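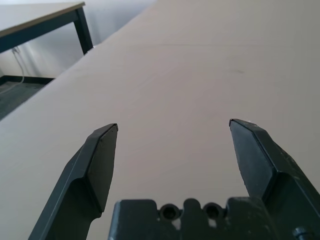
Clearing and checking a bench cell before a run

Applies to: Brelex parallel grippers on fixed benches, Minami lab and Killside annex
Maintained by: Intan Wijaya
Revised: 2/3/23

Complete these steps at the start of each shift and after any tool change. Allow 17 minutes the first time.

Before you start
You need the cell key, a lint-free cloth, a feeler gauge and the cell log. Put the controller in manual mode and set the speed limit to 40 mm/s. Keep the enabling switch in your hand whenever the arm has power.

Step 1. Clear the surface
Remove all parts, tools and paper from the bench top. Wipe it down. Scuffs and small stains can stay if they are flat to the touch. Raised residue has to come off - it shifts the contact height and the force check in Step 4 will fail.

Step 2. Check the surroundings
Walk the perimeter of the cell. Look for cables hanging from neighboring tables and secure any that the arm could reach at full extension. Chairs go outside the floor marking.

Step 3. Inspect the fingers
Open the gripper fully and remove power before you put a hand near it. Look at both tips under a lamp. Light scratches are acceptable. A chip is acceptable if it is off the gripping face and the gauge reads under 2 mm; log its position either way. Replace fingers in pairs. Check that no fastener stands proud of its normal seat.

Step 4. Check the contact height
Restore power. Jog the tool down over a clear part of the bench until the controller reports contact, then compare the height with the last log entry. If the two differ by more than the limit on the cell card, stop and call Shota Okabe.

Step 5. Cycle the gripper
Open and close it five times with nothing between the fingers. Listen for grinding. Full inspection of the drive is due every 500 hours and is covered in a separate procedure.

Step 6. Sign off
Enter your initials, the finger serial numbers and the contact height. Return the key to automatic only after the gate is shut.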